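Skoryk hand-held gripper kit: review after a month of use

I bought the Skoryk kit in November to collect grasping examples at home for a small arm I am building on a shelf in the garage. The idea is simple. You hold the gripper, squeeze the trigger, pick things up, and the recordings are used later to train the arm. I had made my own version from printed parts before this, and it wore out at the pivots.

The kit comes flat in one box. Assembly took me two evenings. The instructions are clear up to step 12, where the drawing shows the linkage from the wrong side, and I had to take the left finger off again. Everything else went together with the supplied hex key. Vorby, the shop I ordered from, answered my question about the drawing the next morning and sent a corrected page.

My build weighs 581 grams with the cable attached. That is fine for a short session. After an hour my wrist was tired, and I now stop sooner than that. The trigger spring is stiff when new and loosens up after a few days.

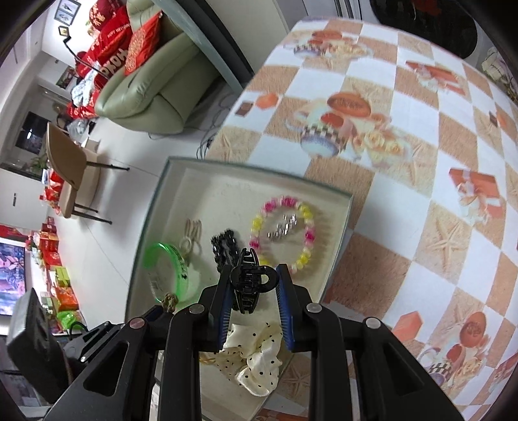

Finger pads decide whether a gripper like this is worth having, and the ones on this kit are good. The ribs give on contact and then hold. Small, slick, oddly shaped things are the hard part, so I do a lot of my recording with hair accessories in a shallow glass tray. A plastic claw clip stays upright between the blue pads with no need to crush it. A satin scrunchie is easier to grab but harder to let go of neatly, because the fabric clings to the ribs. Thin bangles lying flat are the worst. You have to come in at an angle and catch the edge, and I miss as often as I get one.

The pads do pick up lint. I wipe them with a damp cloth before each session. A spare set is sold separately, and I would have liked one in the box.

The software, Clovorell, is the weak point. It records without trouble, but naming and sorting the files is slow, and it forgot my folder settings after an update. I ended up writing a short script to rename everything. If you don't write scripts, expect to spend time on this.

I also tried the Flumell gripper at our shared workshop one Friday. It is lighter and the trigger is smoother, but its pads are flat and hard, and small parts slid out. For bigger objects I would pick the Flumell. For anything you could lose in a drawer — clips, caps, keys — I prefer the Skoryk.

Rating: 8 out of 10. I took off one point for the software and one for the drawing at step 12.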